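Home | Notebook | Parts shelf | Loaners | Search

Bench notebook, 2020-02-12: notification light on the Coketau handset

Last updated by Y. Delacroix

Picking up where I left the Coketau on the shelf. The complaint, for anyone joining me late, is that the little notification light under the earpiece shows the wrong color or stays dark when a message comes in, and that it drains the battery overnight when it does behave. I had more or less blamed the light itself last time, and I'd like to take that back in writing before somebody orders a bag of them.
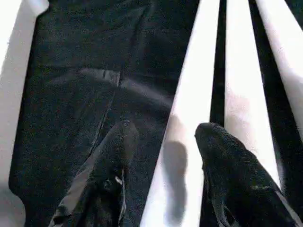

So, first thing this morning I put the phone on the Sorensen supply so I could watch the current with the battery out of the picture altogether. Screen off, radio off, light off, it settled nicely and stayed put. Then I turned the light on from the service menu, one color at a time. Red is fine, green is fine, and blue comes up weak and takes its sweet time doing it. I did this over and over (you know how I get) and blue was slow every single time, so at least it's a steady sort of fault and not one of those that hides when you look at it.

Swapped the light module with the one from the Cendau loaner, which takes the same part. No change at all, blue still weak. Put the Coketau's module in the Cendau and it lit up beautifully in all three. I was a bit sorry for having called it names.

That leaves the driver chip or whatever is feeding it. I lifted the shield and measured at the pad next to the driver: 227 millivolts lower than on the Cendau with the same setting. Red and green don't mind that, but blue needs the extra push. I reflowed the coil beside it, let the board sit while I had my coffee, and measured again. The gap had come down to 35, and blue was a good deal better, though I'd still pick it out as the dimmer one if you set the two phones side by side on the bench.

Now the software half, which I keep wanting to treat as a separate problem. The log has 2291 entries for the light service from a single night on charge. I read a fair stretch of it with the window zoomed way up and my glasses on, and the same thing repeats: the service asks for blue, doesn't get the answer it likes, waits 20 seconds, and asks again. Every one of those wakes the processor. No wonder the owner found it flat in the morning! It also explains the wrong color, I think, as a red request that arrives in the middle of all that seems to get dropped on the floor.

I loaded the older Susuvero build, the one we kept from August, to see if it did the same. It gives up after the first try and simply leaves the light off. Not lovely manners, but much kinder to the battery. I've put the current build back on for now so that the next person finds the phone the way the ticket says it is.

Still to do: leave it on the supply overnight with the reflowed coil and save the whole log this time, not only the tail. Try the test message with two colors queued, red behind blue, and then the other way around. Ask whether the newer build has a retry limit tucked away in a settings file, before anyone starts changing code. And order a spare coil. I'd prefer a fresh one in there to trusting my reflow, which was neat enough but done on a board that's been opened more than once.

The shield is clipped on but not soldered, so please don't carry the phone around in a pocket. The screws are in the lid of the parts tin, and the Cendau is back together with its own module in it.

Contact: bench notebook, Y. Delacroix | Back to top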